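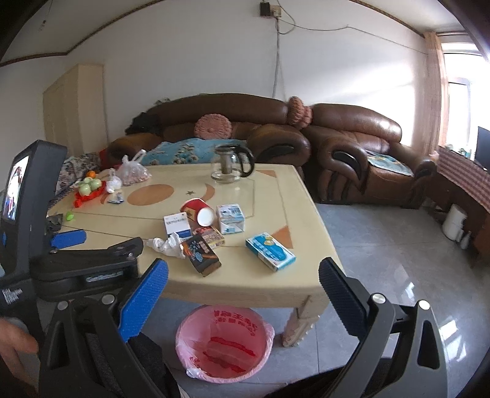
The Shire of Clesach gave notice in May that the Dramer ferry would cease, and that the 188 residents of the far bank would be served by road. The notice was read aloud in the Cowie hall at a square, cream-coloured table with an orange crescent and a small dark star on its top. No objection was recorded. The clerk placed the notice beside the star, as was the custom – the star stood for the river – and closed the meeting at 9.40 pm.

The ferry nevertheless sailed the next morning. It carried 40 passengers, each of whom held a valid ticket. The Shire wrote to the operator for an explanation. The reply, received in due course, stated that the river had not been notified.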